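Grotach lab adds second batch of interleukin proteins to its reagent list

28 October 2018
By Chang-ho Joo

Banau Biologics has released a second batch of recombinant human interleukin-7 from its Grotach laboratory, after the first sold out in June. The protein is expressed in E. coli and supplied freeze-dried, without a carrier protein unless the customer asks for one.

The company says each lot is tested for activity by measuring how well it keeps a dependent mouse cell line growing in culture. Lots that fall outside the usual range are held back and run again. Purity is checked by gel and by reverse-phase chromatography, and endotoxin is measured before the vials are labelled.

The new batch comes to 875 vials, compared with 439 in the first. Most will go to university groups working on T cell development, with a smaller share set aside for hospital research units. Orders are limited to 200 vials per institution until the end of the year.

Production manager Keiran Ha said the limit was brought in after several labs missed out the first time.

"We had people halfway through a study who couldn't get the same lot again," he said. "That's a real problem if you're trying to compare results. We'd sooner send everyone a bit less." 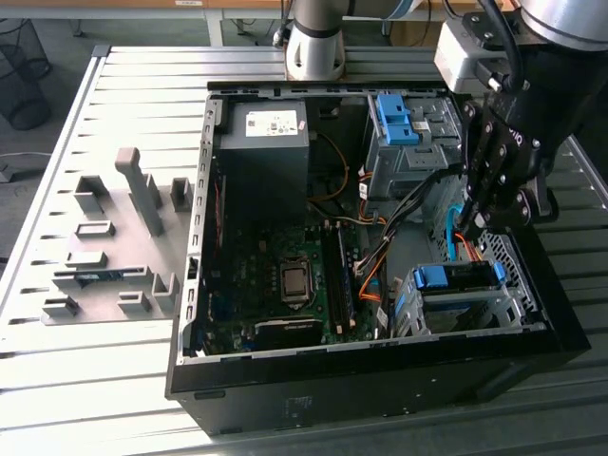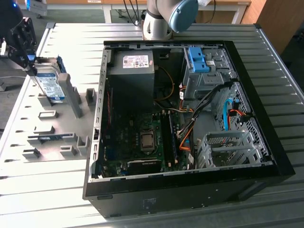
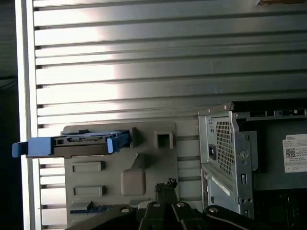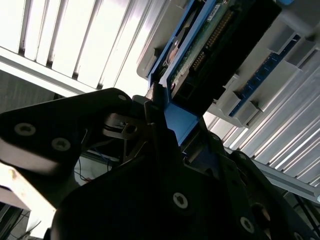 Customers who bought from the first batch can ask for a comparison sheet showing activity figures for both lots side by side. Ha said the two were close, but he still recommended a short titration before switching over in the middle of an experiment.

The vials travel on cold packs and should go into a freezer at minus 20 degrees when they arrive. Once made up in sterile water, the protein keeps for up to a week in the fridge. For longer storage it should be divided into small portions with added albumin and frozen. Repeated thawing lowers its activity.

Imum, the distributor for the western provinces, will handle orders from Manitoba to British Columbia. Everyone else deals with Banau directly. Prices have not changed from the first batch, although the courier charge for remote addresses has gone up.

A version labelled with a fluorescent dye is also planned, and roughly 200 test vials have been made for labs that agreed to try it. Ha said the labelling step had cost some activity in early runs and the protocol was being adjusted. No release date has been set.

The protein is sold for research use only and is not intended for use in patients.

Last updated: 3:40 p.m.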